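Key cards: please hand them back

The new key cards came into use at Miltevura in February, and most guests have got on well with them. They replace the old brass keys on all 31 rooms. Each card opens your own room, the side entrance after 11pm and the bicycle store.

The cards have the autumn design, orange and brown with trees and fallen leaves, and the word HOTEL printed large. There is no room number on them. If you find one in the corridor, please take it to reception and don't try it in doors.

We ordered the cards from Jindent and they are meant to be used again and again. Too many are going home in coat pockets. If you have one from an earlier stay, post it back to us or bring it next time. We will wipe it and put it back in the drawer. 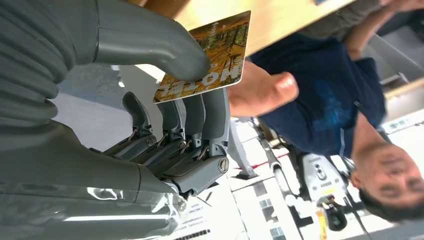

Savvas Triantafyllou wrote in to ask whether regular guests could keep one card and have it set up again at each visit, as he already has two in a kitchen drawer and would sooner carry his own. We have looked at this and the answer is yes. Give it to Ese Garba at the desk when you arrive and allow a minute for it to be done.

A card that stops working can be reset at reception at any time of day or night. Lost cards should be reported straight away so that the old one can be cancelled. There is no charge for the first replacement.

Checkout remains at 10.30am. Cards can be left in the box by the front door.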